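4. Folding and Putting Away Dark Cloths

This section covers the dark towels and cloths supplied with the Husalier linen set. Light-colored items are covered in Section 3. Read the notes on lint before starting if the load was dried with anything white. 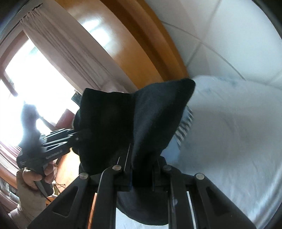

Figure 4-1. Dark cloth held up at the fold, lower part hanging free.

4.1 Before you start

Work near a window during the day if possible. Lint, loose threads and faded areas on dark fabric are hard to see under a ceiling lamp. Draw the curtain to one side and keep it clear of the folding surface.

You will need:

A flat, clean surface at least as wide as the largest towel
A lint brush or roller
The shelf divider from the Inetti storage kit (optional)

CAUTION: Do not fold or store cloths that are still damp. Check the hem and the corners by hand, as these dry last. A damp cloth placed in a closed cabinet can develop an odor that ordinary washing does not remove.

4.2 Shaking out and checking

1. Take one cloth from the load. Leave the others in the basket.

2. Hold the cloth by a short edge and shake it 3 times, away from the curtain and the clean stack.

3. Look over the pile on both sides. Brush off lint in one direction only. Brushing back and forth pushes fibers deeper into the loops.

4. Check the hem for open stitching. Set damaged cloths aside for repair (see Section 7).

Note: New Husalier cloths shed during the first few washes. This is normal. If shedding continues after 10 washes, reduce the dryer temperature by one setting.

4.3 Finding the center fold

1. Pinch the cloth near the middle and lift it until the lower part hangs free. The fabric will double over at the point where it is held.

2. Compare the two hanging sides. If one is longer, lower the cloth to the surface, move the grip toward the longer side and lift again.

3. When the sides are even, lower the cloth so that the bottom edges touch the surface first. Lay the rest down behind them.

4. Smooth the cloth from the fold outward with a flat hand. Remove any diagonal crease now – it will be pressed in by the weight of the stack later.

Note: A thick cloth may bunch into a peak when lifted from a single point. Spread the grip along the fold before lowering it.

CAUTION: Do not lift by a loop or a loose thread. Pulled loops cannot be pushed back and should be trimmed level with small scissors.

4.4 Completing the fold

1. With the cloth folded in half, bring the short edges together so that the hems line up.

2. For hand towels, fold once more in the same direction. The towel is now ready to stack.

3. For bath towels, fold into thirds along the length. Tuck the hem edge to the inside.

4. Turn the cloth so that the rounded fold faces you. Press lightly to let the air out. Do not iron.

Large bath sheets (158 cm) should be folded in half one additional time before step 3. If the finished bundle is deeper than the shelf, use the roll method in Section 5.

4.5 Stacking and storage

1. Place bath towels at the bottom and hand towels on top, with all folds facing forward.

2. Limit each stack to 4 bath towels. Taller stacks lean and leave hard creases in the lower towels.

3. Keep dark and light cloths on separate shelves, or fit the Inetti divider between them. Loose dark fibers show clearly on white cotton.

4. Place newly washed cloths under the existing stack and take from the top, so that all of them get equal use.

Note: The Dristham cabinet has a slatted shelf which allows air to pass through. Do not line this shelf with paper or plastic.

CAUTION: Keep stored cloths out of direct sunlight. Dark dyes fade along the exposed fold first, leaving a pale stripe. If the cabinet has a glass door and faces a window, rotate the stacks once a month – more often in July and August.

4.6 Common problems

Folded edges do not line up: The cloth has shrunk unevenly. Stretch it gently by the corners while damp, dry it flat and fold again.

Surface looks gray or dusty: Lint from another load. Brush, then rewash with dark items only.

Stack leans to one side: Hem edges are all on the same side. Turn every second towel end for end.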